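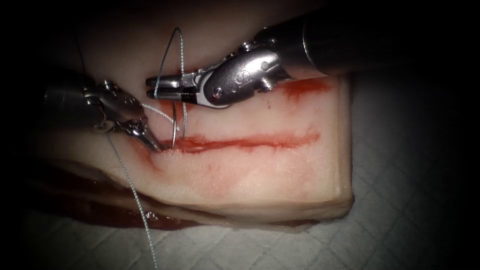
Minutes of the Suture Skills Group, Sep 7, 2018, held in the Munro room

We started a few minutes late so that everyone could find a chair and finish their coffee, and the chair welcomed the newer members very warmly. Apologies had come in by email and were accepted. The minutes of the last meeting were read through and agreed, with one small fix: the supplier of the practice thread is Oltoder, and we had it down as Holix.

**1. Practice tissue**

There was a long and really very good-natured talk about what we should be stitching on. Most members still like the thicker blocks with a proper layer of fat under the skin, as they feel a shallow pad lets you get away with sloppy needle depth. A few said the thick ones are hard on beginners, who tend to take a timid bite near the surface and then find the edges gape as they pull the thread through. It was agreed to keep the thick blocks for the main sessions and to buy a small number of thinner ones from Holix for the first evening of each course.

One member asked that we go on using a bit of red on the practice cuts. She finds that people slow down and take more care when the cut looks like a cut, and several others nodded along. The red does get everywhere, though, and that led us nicely into the next item.

**2. Drapes and laundry**

The white quilted drapes were discussed at greater length than anyone had planned. They are much loved. A block sits more steadily on the quilting than it does on a bare table, and the white makes a dropped end of thread easy to find (the dark thread, anyway). Against that, the red does not come out well, and we have 3 drapes that have been washed so often the stitching is going. Cold water first, please, and as soon as you finish – a drape left in the bag overnight is more or less a lost cause.

We agreed to spend up to $258 on replacements and to keep the old ones for trying out new blocks.

**3. Length of the practice cut**

At the moment everybody makes their own cut, and they come out all sorts of lengths, so it's hard to compare one person's closing with another's. After some friendly back and forth we settled on 10 centimeters for the long cut, lying along the length of the block, with room left at both ends to start and tie off. Shorter slanting cuts are still welcome for anyone who wants to work on angles, and there was a kind word for those who use up the whole block before asking for a fresh one.

**4. Stitching style**

Two members offered to put together a one-page sheet on running stitches against single ones, with drawings. The main points they'd like to get across are even spacing, gripping the thread gently so it doesn't fray, and leaving the skin edges just touching. Comments on the draft are very welcome.

**5. Storage**

The Trusness cabinet is full again. Used blocks should go in the lidded bin at the end of the session and never back on the shelf, even if one side is still clean. Almost 2 shelves could be freed up by sorting out the old packaging, and a handful of us will stay behind next time to do it.

**6. Any other business**

The December meeting will include a shared supper, and a sign-up list is on the door. Hot dishes are especially wanted, as last year we had a great many desserts. Thanks were given to all who set up the tables.

**Actions**

- Order thinner blocks from Holix
- Price new quilted drapes and order within the agreed limit
- Circulate the draft stitching sheet
- Label the lidded bin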